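Notebook – Turnton guest bathroom, vanity and sink upkeep
July, entry begun 10:20
Entered by: Pendo Kaijage
Copy to: Kibet Langat

Purpose of the entry. To record the cleaning order for the vanity units before the written procedure goes to Muriithi for approval. The present sheet (no. 754) was drawn up for the old ceramic tops and does not suit quartz.

Products on hand. Neutral cleaner from Unine, diluted at 10 ml to the liter. The Amolwood wipe is reserved for the shelf niche and is not to be used on stone or tile. The stock number on the wipe carton reads 1373; the store list still has the old number and should be corrected.

Order of work adopted for now:
Clear the counter and the shelf. The shelf is left empty until the end of the work.
Glass doors of the wall cabinet, dry cloth first, then damp.
Niche, back panel and both side panels, with the strip light switched off.
Tile behind the counter, following the grain of the pattern.
Counter, then basin, then faucet.
Soap dish last, returned to the right of the faucet.

K.L. had proposed doing the faucet before the counter. This was tried on the first unit and meant wiping the chrome twice. The order above stands.

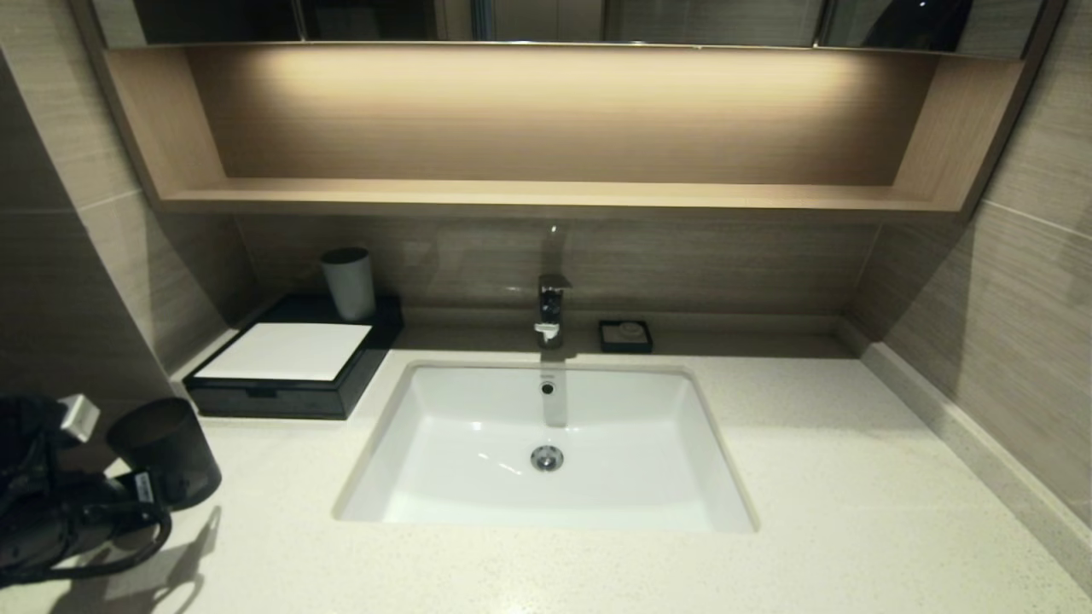
The rinse of the basin requires more care than the sheet allows. With the lever opened only slightly, the water falls close to the back wall and does little for the front corners, so cleaner remains there unless it is carried round by hand. A cup of clean water poured along the front rim is sufficient. The overflow hole is to be wiped with a rolled cloth. The pop-up drain should be lifted out once a month and not at each cleaning – the seal on unit 1075 was damaged in that way in the spring.

Undermount edge. Residue collects where the stone meets the basin and is difficult to see from a standing position. Staff are asked to run a finger along the underside of the cut edge after rinsing. No scraper, metal or plastic, is to be used on the joint.

Skirting strip at the side wall. Same treatment as the counter. To be dried along its full length, as marks show on the pale stone.

Outstanding:
Kibet Langat to confirm whether the neutral cleaner may be left standing on the grout.
Replacement text for sheet 754, first draft, P.K.
Ask Muriithi whether bar soap is to be kept or changed for a dispenser. The dish holds up well but soap film on the stone near it accounts for much of the wiping.

Entry closed 11:45. P.K.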